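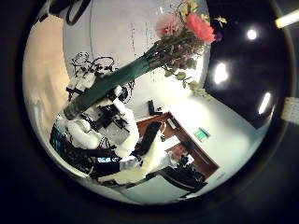

Lavanya reckons we should have run the vase first and the talking second, and after today I'm inclined to agree with her. By the time I'd got through the intro half the 11 o'clock lot had drifted off to the tea urn. Noted for next time.

May 7, 2026. Open day, Vodstead bay. Writing this up before I forget, sorry for the state of it.

Numbers first. 200 on the sign-in sheets, plus whoever walked past them. 7 demo slots on the program, we ran all of them, last one started late on account of the Stellthorpe bus. Slots were meant to be 20 min each and none of them were.

Setup as run:
- white two-arm unit, wrist cam on, feed up on the big monitor so people could see what the hand sees
- green vase w/ flowers as the main object
- speed capped at 240 mm/s at the tool, left there all day, did not touch it even when asked
- Takex light curtain across the visitor side, tape line a good step back from that
- e-stop with me, second one with Lavanya

Why the vase. Venkataraman wanted the blocks again like in October. Blocks are safe but people look at blocks for ten seconds. Flowers they lean in for. Glossy green cylinder is a mongrel of a thing to look at for depth though, we knew that going in, highlights run right down the side and move when the arm moves. Ended up leaning on the wrist cam close in and ignoring the fixed one for the last bit of the approach. Worked well enough for a demo. Wouldn't want to write a paper on it.

Slot by slot, what I remember:

1. Clean. Small crowd, mostly our own people pretending to be visitors.

2. Clean but slow. Planner sat and thought for ages before the first move, I filled in with the cable story. Need a better story.

3. Curtain tripped, a kid's jumper sleeve on the end of a waving arm. Stopped as it should. Reset, restarted, got a round of applause for the stop which was more than the pick got.

4. Grip slipped on the lift, vase went down on its base and stayed up. No damage. Water was left out on purpose so nothing spilt, good call whoever wrote that on the checklist. Bumped grip force one notch after this and wrote it on the sheet.

5. Clean. Best one. Stellthorpe were supposed to see this one and didnt.

6. Wrist feed froze on the monitor, arm itself was fine. Had to restart the viewer mid-slot. Looked bad. Suspect the long video lead, it was pulled tight every time the wrist went past a certain angle. Swap it.

7. Stellthorpe slot. Clean pick, a bit of a wobble on the handover pose, then they asked to see it again so it was really two demos. Both fine.

Questions that came up more than once (worth having on a card at the desk):
- can it do dishes. No.
- does it know it's a flower. Short answer, it has a label and a grasp pose for the vase, the flowers are treated as a keep-out blob on top. People liked "keep-out blob".
- how much. Lavanya said talk to Venkataraman, Venkataraman said talk to Lavanya. Sort that out.
- who stops it if it goes wrong. Showed them the e-stop, let two of the school group press it with power off the arms. Popular.
- why so slow. See cap above. I said it's quick when there's no one in the room, didn't go over great, probably dont say that again.

Stellthorpe visitors, 4 of them, stayed nearly an hour. Interested in the wrist view more than the arm. Wanted to know if the same grasp would hold on a narrower neck or a heavier pot, told them untested. They do nursery stock, trays and tall pots, mixed sizes, lots of leaf hanging over the edge. Leaf is the hard bit for us, same as today, the sprigs shift and the blob has to be drawn fat to be safe and then the approach gets tight. Said we'd send through a clip and a list of what pot sizes we've tried. Lavanya has the contact card.

Things to fix before the next one
- cable dress on the upper body, it's a birds nest and every second person commented. Sleeve or clips, don't care which
- video lead (slot 6)
- grip force, find out what it should be properly instead of nudging it
- matte wrap or spray on a spare vase, run both and compare depth
- shorter intro, or no intro. Start with a pick
- one person on the tape line who isn't also holding an e-stop
- printed program had the wrong bay on it, people ended up in the paint store

Packed down by half five. Arms parked, power off at the wall, curtain left in place for tomorrow's staff run. Logs copied to the shared drive under openday, slots 3 and 4 are the ones to look at. Slot 6 log is short, I restarted the wrong thing first.

Flowers are up for grabs after the staff run, ask Lavanya. Vase stays.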